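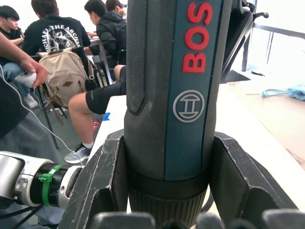 Why Do Power Tools Have Bumpy Bits?

Have you ever wondered why a big power tool isn't smooth all over, like a bowl or a bar of soap? Take a good look at the Bosch tool. It has a long rubber panel on one side with a fine pattern all over it, and further down there is a black collar with lots of little ribs, set close together like the ridges on the edge of a coin.

Bumps and ribs help with something called friction. Friction is the rubbing force that stops things from sliding past each other, and it is the reason your sneakers don't skid when you run (well, not usually!). Rubber is very good at it, so you will find rubber on bike handles and jar openers too — and maybe on your toothbrush.

Try it at home! Hold a smooth plastic cup in one hand and ask a grown-up to tug it gently. Now stretch three or four rubber bands around the cup and have them tug again. Which time was it easier to hang on?

Written by Jessie Moncrieff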